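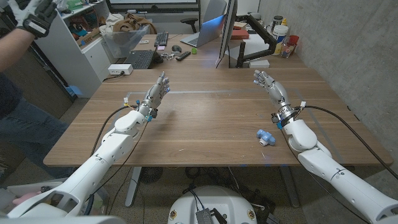 Pipe fittings: sorting and marking out the bench

Search the newsletter Enter keyword Go

March
By Sveva Pace

The light-blue plastic fittings have been moved from the mixed bin to the Arlow drawers, and the stock list has been corrected to match. The count is 244 pieces across 13 drawers. Tees and crosses had been booked under one code since the last order from Pluvero. They now have separate codes, and the drawer fronts carry the number of ports.

Please check the following before returning a fitting to stock:

Look for an end cap. A capped tee goes back with its cap on and is entered as capped. White caps found on their own go in drawer 4.

Run a fingertip round the inside of each open port. Any burr or stress mark puts the piece in the scrap tub.

Wipe off thread compound with a dry cloth. Solvent clouds the plastic.

On the walnut-brown table, the rectangle in blue tape is the working area. Lay one fitting inside it at a time, on its side, and leave the rest in the drawer. The tape is faint in places and Guido Testa will renew it this month, using the same outline. Do not scrape the old strips off with a blade, as the wood marks easily.

Guido still needs the 2 missing drawer dividers. If they are on your shelf, return them to the stores hatch before noon. Corrections to the stock list go to Arturo Ruggiero, with the drawer number and the old code.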